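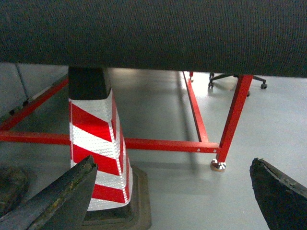
Cone on the floor, fingers either side

Quick one tonight, dinner's in the oven and I have to be up at 5.

People keep asking me whether the robots can do chores yet. My sister asks about laundry. My neighbor asks about the dishwasher. Work asks about totes, always totes. Same question really. So, my answer as of March, typed fast.

Sort of. Some of it. Not the parts you'd want.

Picking up a thing that sits by itself on a clean surface – fine. That has been fine for a while. Put the thing under a fabric overhang, next to a chair base, with a red frame bar running behind it, and now you've got a different job. A person crouches, grabs it, bumps their head, done. A machine has to decide what's cone and what's furniture, and then get an arm in there without taking the furniture along. Homes are all like this. Think about what is under your bed right now.

Samer Yammine (we shared a bench at Curken back when I still did wiring) says I grade too hard. His line is that a slow robot that works at night is still a free pair of hands. Okay. But somebody has to set up the night. Somebody picks up whatever it dropped at 2 a.m. and I have a feeling I know who. 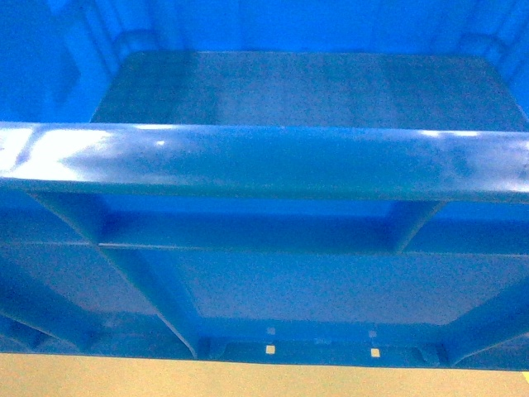
Blue plastic, straight down. Lots of ribs

Crates though. I have opinions on crates.

Everyone assumes a crate is the easy case. It's a box! It has a rim! And yes, carrying a crate is about the dullest thing a warehouse worker does all day, so you'd think it goes first. Look at one up close. Same blue everywhere. Shiny on the bar, dark under it, ribs going off at angles, glare sitting right where you'd like to see an edge. I can find the rim with my eyes shut, my fingers just know. A camera gets glare and blue and more blue.

I used to stack these at Fillen, two summers. Never once thought about how to hold one. You hook your fingers under and go. Try writing that down as instructions, I did once for a new hire and it came out a full page and he ignored it, correctly.

Also weight. You know a heavy crate before it has left the ground. Your back tells you. So you shift your feet, or you go and get Dave. Knowing when to go and get Dave is most of the skill and I have not seen a demo of that.
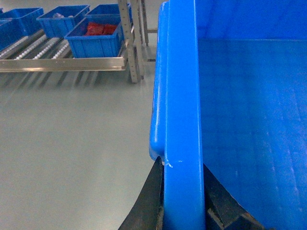 Chores come in two halves, and it's the second half I want to complain about. First half is getting hold of the thing. Second half is everything after – lift it, turn it, get it through a gap, put it down where it belongs and not just near there. Demos love the first half. With the big crate the grip is one finger outside the wall and one inside, and sure, that's how I'd grab it too if I only had one hand and two fingers. But then what? It's a wide empty crate held by one edge. Lift from there and it wants to swing. Fill it up like that front bin on the rack, the one with the red stuff heaped in it, and I would not want to be standing close by. Two hands, people. Or a cart.

The rack is the clever part by the way and it has no brain at all. Rollers and a slope. Gravity has been automating that chore forever and it never needs an update.

Zoriana Levchenko sent me a sales sheet from some outfit promising nearly 1,000 totes moved per shift. Asterisk next to it. The asterisk says identical totes, fixed position, trained operator present. So it's a conveyor, with a salary! She wants me to be fair and say that for her line, where the totes ARE identical, that would be plenty. Fair. Said it. 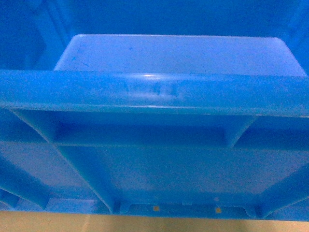
Mukus Automation Club – Shop Floor Group

Our next meetup is going to be on exactly this, so bring arguments. I'll say what I think now and you can all shout at me there.

Shop floor before the home. By years. A shop can agree to change – one crate size, tape on the floor, racks where the machine can reach. My kitchen will not agree to anything. 18 mugs, no two the same, one with a glued handle that only I know how to wash.

Wear is the other thing I'd like somebody to talk about. The plastic gets scuffed and scratched, right on the rim where it gets handled the most, and every crate ends up looking a bit different from the next. New crates in the video, old crates in the building. I'd love to see one test run start with the worst crate in the pile insted of the best one.

And time it. Door to door, including the bit where a person walks over and fixes something. If that's faster than a teenager with a hand truck I will buy the pizza.

Ok timer's going. Laundry question I'll do another day, short version for my sister is no, fold your own towels. More when I've read the stuff Samer forwarded, he sent me 19 links and I've opened one.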